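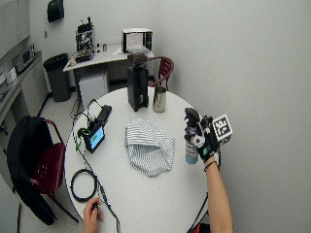
A gloved hand grips a bottle at a round white table.

What Is Offside?
By Skye Kerr
July 14, 2019

Have you ever seen a player score a fantastic goal, run off to celebrate, and then stop because a flag is up in the air? The flag probably meant offside! It's the soccer rule that confuses more people than any other (grown-ups too), but you can learn it in a few minutes, and once you have, watching a game gets a lot more fun.

The goal hanger problem
Imagine a game with no offside rule. You could send your fastest friend to stand right next to the other team's goalkeeper and wait there all afternoon. Every time you got the ball, you'd boot it as far as you could and hope your friend tapped it in. That would be funny once! After that it would be a pretty dull game, with most of the players watching the ball sail over their heads.

The offside rule makes teams find cleverer ways to get near the goal.

So what's the rule?
You are in an offside position if, when a teammate plays the ball, all of these are true:

You are in the other team's half of the field.
You are closer to their goal line than the ball is.
You are closer to their goal line than the second-to-last opponent.

Why the second-to-last one? Well, the very last opponent is usually the goalkeeper, standing back by the net. So most of the time, you only need to look at the last defender in front of the keeper. If you are level with that defender, you're fine. Level is onside!

Your arms and hands don't count, by the way. Your head, body, and feet do. A toe can be offside!

The moment that matters
Most arguments start with this bit. The referee thinks about where you were when your teammate kicked the ball, and it doesn't matter where you are when it reaches you.

Let's say Mesel are playing Dantas. Lewis has the ball for Mesel, and his teammate Euan is level with the last Dantas defender. Lewis kicks the ball forward. Euan zooms after it, and by the time he gets it he is way past everybody. Is he offside? No! He was level when the ball was kicked, so he can go ahead and shoot.

Now try it again, but Euan sets off too early. He is two steps past the defender when Lewis kicks. This time the flag goes up, and Dantas get a free kick.

Can you stand there anyway?
Yes! Being in an offside position isn't against the rules by itself. You have to get involved, maybe by playing the ball, or by blocking the goalkeeper's view. If you're just tying your shoelace far away from the action, the game carries on.

Three times you can relax
You can't be offside if the ball comes to you straight from a throw-in, a goal kick, or a corner kick. Keep that one in your pocket, because it wins a lot of arguments at recess.

Try it yourself
Grab 5 friends, a ball, and something to mark a goal. Make one person the keeper, two people defenders, and two people attackers. The last person gets to be the assistant referee, with a sock for a flag. Swap jobs after every goal so everyone has a turn with the sock!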